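Arm build in the shared workshop: getting RAM sticks to seat
Home and Shared Workshop Builds > Arms and grippers

wobblybench
Posted 9:40 pm

Carrying on from my June thread, which got a bit long. The arm is bolted down, the gripper's on, and I've moved from foam blocks to a proper job: memory modules into an old motherboard.
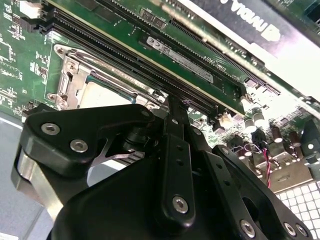
gantrygoat
Replied 9:58 pm

Memory is a horrible thing to start with, I'd have done a few weeks of pegs in holes first. What are you using to decide when to stop pushing? If it's position only you're going to crack a board sooner or later.

wobblybench
Replied 10:06 pm

Motor current, sort of. The Tirkell driver gives me a current reading 200 times a second and I stop when it goes over a limit. Trouble is the limit that's safe for the board is also the limit where the stick is only halfway home. If I raise it the whole arm starts to lean and the fingertip skates along the top of the stick.

I've been pushing at one end and then the other, because that's how I do it by hand. Push down the middle and the arm can't make enough force anyway.

mossandsolder
Replied 10:15 pm

One end at a time is right! I do it that way with my thumbs and I've never broken one (said she, touching every bit of wood in the house). But the first end only wants to go down a bit before you swap over. If you drive it fully home the other end is sitting up at an angle and you're levering against the slot.

Also are the latches open before you start? Sounds daft but I've sat there swearing at a stick for ages with a latch half shut.

wobblybench
Replied 10:21 pm

Latches get opened by me, by hand, before each run. Teaching it to do the latches is a job for the winter.

Like the idea of swapping ends early. At the moment it goes all the way down on the first end, so that might be half my trouble.

gantrygoat
Replied 10:34 pm

I still say the current reading is the wrong tool. There's friction in the gearbox and it changes as the thing warms up. Get a load cell under the board. Mine's a Plandach one, sits under a bit of ply on four springs, reads straight down and doesn't care what the arm is up to. I log it at 1000 samples a second and you can see the click as a sharp drop, clear as anything.

tinribs
Replied 10:41 pm

Disagree with goat. A load cell under the board tells you the total push and nothing on which end it's going into, and it's the ends that matter here. And with springs underneath you've made the board softer, so now it moves away from you as well. I'd bolt the board down hard and put some give in the finger. Bit of rubber at the tip, or a thin flexure behind it.

gantrygoat
Replied 10:49 pm

You can use two cells, one each side, and work out where the push is from the difference. It's not hard sums. And rubber at the tip is how you get a tip that peels off inside a slot, ask me how I know.

tinribs
Replied 10:52 pm

Superglue isn't how you fix rubber to metal, that's how I know.

mossandsolder
Replied 11:03 pm

Children.

Wobbly, how is the board held at the moment? My first go at anything like this was a board sat on the bench with tape on the corners and it crept a tiny bit every run. I spent a whole evening blaming the software.

wobblybench
Replied 11:12 pm

Er. It's held with two clamps and some optimism. I did wonder why run 11 always seemed to be the bad one in a batch of 20. I go and make tea after ten, and maybe I lean on the bench when I come back. I'll put proper standoffs in.

On the rubber versus load cell thing, I can do the flexure for nothing as there's spring steel in the scrap bin. The load cell has to wait till I've been paid. Rosenthal (our workshop's big drill press, it has a name, don't ask) is free tomorrow evening so I can drill the mounting plate then.

tinribs
Replied 11:16 pm

Make the flexure wide and short. Stiff sideways, soft up and down. If it's long and thin you'll get the skating even worse than now.

gantrygoat
Replied 11:20 pm

Fine, flexure first. But log the current anyway and post the plots, one line for each end. The Werkari script in the downloads section does it if you don't fancy writing your own, you just have to change the column names at the top.

wobblybench
Replied 11:27 pm

Will do. Standoffs, then flexure, then swapping ends early, one change at a time so I know which of you to thank. Plots up once I've got a full batch of 20 with the board bolted down.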